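Notebook — hand-held gripper kit, trial from Clevano
March, entry 4, started 9.40

Second proper day with the Clevano pair and I'm still grinning. Yesterday was all unpacking, charging and arguing with the USB hub, so this is the first entry with any real work in it.

Kit as delivered: two hand-held grippers (left and right are labelled, and they do differ, don't swap them), a marker cube for each, cables, power adapter, a printed card with the calibration steps. The card is good! One side, big type, and the steps are in the order you need them. Whoever wrote it has had to do the job with both hands full.

Calibration took 25 minutes from cold, which includes me doing the right hand twice after I'd nudged the cube on its mount. The mount is my first grumble. It clicks home nicely but there is a little play left if you don't press until the second click, and the software won't warn you. Senwood's demo unit had a screw there. I'd take the screw. Wrote "SECOND CLICK" on tape and stuck it on the case lid.

10.30 — first task set: trays and baskets. I picked these on purpose as they're the thing the old Plangate rig was hopeless at. Woven edges are uneven, the pads either skid or bite into the weave, and once you've skidded the whole recording is rubbish. Cups and boxes tell you very little, any gripper can do a box.

Settings: 60 Hz tracking, default filter, both hands logging. Target is 80 good takes on the tray before moving on. Each take is approach, close on the rim, shift the tray to the marked outline, open, hands back.

12.15 — break. Notes so far:

The trigger is lovely. Long travel, light, and you can feel where the pads meet the rim well before you're squeezing. With the Plangate one I'd have a sore thumb by now. My forearms know they've been working, but in the ordinary way.

Rubber pads hold on wicker better than I'd dared hope. They give a bit, so they seem to settle into the weave. I started out squeezing hard from habit and had to teach myself to ease off.

Tracking drops out when I roll the right wrist too far inward, as you'd expect, the cube ends up facing me. Two or three goes and you learn to keep the elbow out. Worth adding to the notes for new operators, with a drawing.

Cables. Hmm. The left one is fine, the right one likes to wander across the sleeve. Clevano sell a forearm clip and I think we should ask for a pair before the trial ends — or make our own from the Velcro in drawer six and save the postage.

14.00 — carried on one-handed for a while to see how the right gripper copes with just the rim and no help from the other side. Much better than I'd have bet.

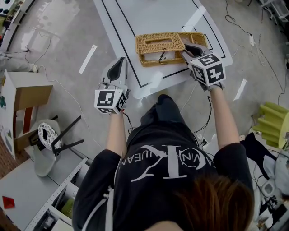 Tray task, right gripper closed on the rim, left one open.

If the tray is going to turn, it does so slowly and you can correct it with the wrist. I moved my grip nearer the corner for one batch and it was worse, so back to the middle of the side.

15.50 — finished the set and exported. 268 MB for the lot, smaller than I'd guessed. The export tool asks for a project name every single time, which is a nuisance, but the files opened in Văn's viewer without any fiddling and the timestamps for both hands lined up. I did a small dance. Last autumn that step alone ate a week.

To ask Clevano:
- is there a stiffer cube mount, or can we drill ours?
- spare pads, price and how long they last on rough stuff
- can the export remember the project name
- forearm clips

To do here:
- tape the right cable along the strap and see if it stays put
- repeat the tray with something in it, dry pasta to begin with
- let somebody with smaller hands have a go, the grip feels sized for mine
- copy the calibration log to the shared drive

Leaning heavily towards keeping them. I'd like the loaded tray done before I put that in the review, but if it goes anything like today I'll be asking for a second pair. Grippers back on charge, 16.40.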